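My white sheets and tea towels keep going grey, what am I doing wrong?

Posted in Laundry and Linen by Tarkside, February 2026

Hello all. I've been reading this site for a good while and have finally made an account because I'm at my wits' end over something very ordinary. We moved in the spring to a house with a front loader already in the laundry, and ever since then all our whites have been slowly turning the colour of dishwater. It's the sheets mostly, but also the tea towels, the pillowcases and a tablecloth from my grandmother that I now don't dare wash at all.

I do whites on their own, and always have. I wash at 40 degrees with an ordinary liquid, the amount it says on the bottle plus a little splash more for luck, and softener in the little drawer. I've tried two different brands and a bottle of bleach, and the bleach made one set of pillowcases go yellowish, which was worse. At the old place I did exactly the same things and everything came out lovely, so I can't work out what has changed. The water here does leave a crust in the kettle, if that matters. I spent $259 on new sheets in the sales and I would really like not to ruin them too. Any help very much appreciated, and please assume I know nothing!

Bratudex

Hard water. Get a descaler and run the machine empty on hot. Stop using bleach, it's bad for everything. Or just buy coloured sheets like we did, problem solved.

Haddad

Oh, you poor thing, I do feel for you, I went through the very same business when we moved out of town and onto bore water. I think Bratudex has put a finger on part of it, but there's a bit more to it, so put the kettle on (crust and all) and I'll tell you what worked at our place.

The crust in your kettle is the big clue. Hard water has a lot of minerals in it, and they grab hold of the detergent before the detergent can get to the dirt. Whatever they make together is a sort of dull scum, and it settles back down into the cloth. You won't notice it after one wash. After twenty you will. Your old place probably had soft water, and you could get away with anything there.

Now, your splash for luck. I used to do this too! In a front loader there's much less water than in the old top loaders, and if there's more detergent in there than it can rinse out, the extra stays in the fabric and holds on to body oils and dust. With hard water you do need a bit more than soft-water people, but there should be a line for it on the cap or the packet, so go by that and leave the luck out of it. You can ask your council or water company how hard your water is. Ours read 376 when we had the bore tested, and the man at the counter made a face.

The softener is the other culprit. It coats the fibres, that's how it makes things feel nice, and the coating builds up and goes a bit grey and waxy. On tea towels it also means they stop drying anything. I gave it up altogether and use half a cup of plain white vinegar in the softener drawer now and then. Don't ever put vinegar in with bleach, though, not in the machine and not in a bucket, because the two together give off a nasty gas. Leave a few ordinary washes between them, or do as I did and give the bleach away.

For the linen you've already got, I'd do what my mother called a strip wash:

Fill the bath or a big tub with the hottest water the care label will allow. Add a good scoop of washing soda and a scoop of oxygen whitener, the powder sort, and stir it till it's all dissolved. Put in the sheets and leave them until the water has gone cold, giving them a push round with a wooden spoon whenever you're passing. The water will look horrible. Drain it, then put everything through the machine on its own with no detergent at all and an extra rinse. Ours needed doing twice, a fortnight apart, and the second time the water was a good deal cleaner.

Cotton and linen will put up with this happily. Keep silk and wool right out of it, and anything with elastic in it doesn't enjoy the heat much either.

After that, change over to a powder for your whites if you can. Most powders have the oxygen bleach in them already and the liquids generally don't, and I think that made more difference to our pillowcases than anything. Wash at 60 if the label says you may. Don't pack the drum, either – you want to be able to fit your hand in on top of the load, or nothing moves about properly and the dirt just gets passed around.
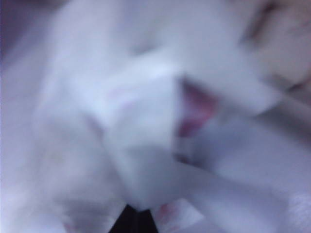

Pratbridge

I'd only add to Haddad's lovely long answer that you should clean the machine before you strip anything, or you'll be putting the grey straight back in. Pull out the detergent drawer and scrub behind it, wipe inside the rubber seal, and clear the filter at the bottom (have a towel down, there's always more water than you think). Then an empty hot wash with a machine cleaner. It was a house machine, you say, so goodness knows when it was last done.

For your grandmother's tablecloth I would go gently. Soak it in cool water first and see what comes out, then use the oxygen powder at a lower heat than you would for sheets, and test a corner if there's any coloured embroidery. Lift it out with both arms under it, as old cotton is weak when wet and can tear under its own weight. If you can dry it outside on the grass on a bright day, do. Sunshine is a wonderful whitener and it costs nothing. The yellow on your pillowcases may be from the chlorine reacting with a finish on the fabric or with iron in the water, and I'm sorry to say that sort doesn't always shift.

Comments (2)

Tarkside: Thank you all so much, what kind people you are. I had a look behind the drawer and I won't describe it. Strip wash this weekend, and the tablecloth can wait till I've got my nerve up.

Guest: Can confirm about the softener. Our tea towels took three or four washes to come right once we stopped, so don't give up after the first one.

Viewed 1,339 times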